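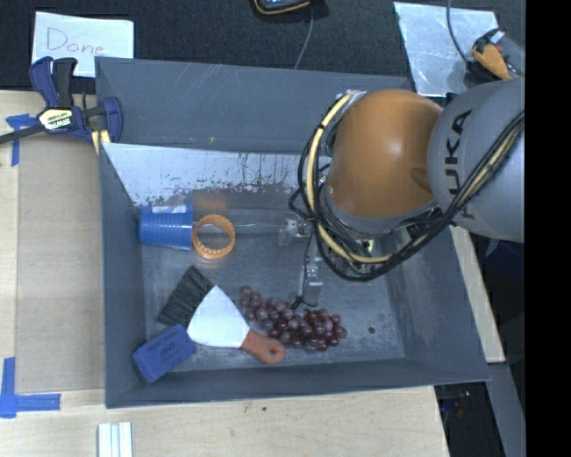 *Bin contents for the failing cycle: grapes, scraper with the white blade, blue block, stacked cups.*

**Grasp planner ranks the scraper above the grapes — how do I stop it?**

I have a KUKA arm over a grey bin of mixed items, with Skalance doing the segmentation and Dreltico the grasp ranking. The target is the bunch of grapes. The scraper lies partly against it, and the two come back as one mask with 1441 points. The top 3 grasps are then all on the scraper blade. If I lower the merge distance, the bunch breaks up into separate berries and the planner rejects each one as too small. The clear plastic item further back gives almost no depth, but I can live with that for now.

Is there a setting between these two, or do I need to split the mask by hand?

posted by **fesitz_cell**

---

**mortar_and_pestle**

Don't tune the merge distance. It is a single value for the whole bin, and you have a smooth flat blade next to a lumpy cluster.

Over-segment first, then merge on colour as well as distance. The white blade and the red-purple fruit are far apart in hue, so a plain threshold will separate them. The handle is reddish-orange and needs a tighter one — start at 58 and work down. In Dreltico the order matters:

```
segment:
 merge_distance: low
 merge_on: [distance, hue]
 hue_threshold: 58
rank:
 after: segment
```

Pass the scraper to the collision checker as an obstacle. If you simply drop its mask, the planner will treat that space as free and put a finger through it.

---

**afridi_user**

Which version? We had something similar and updating fixed it.

---

**tern**

The first answer is right, but check the minimum size filter too. Ours was set to 259 points and applied before the merge step, so the berries were thrown out before they could be joined. Move it after the merge.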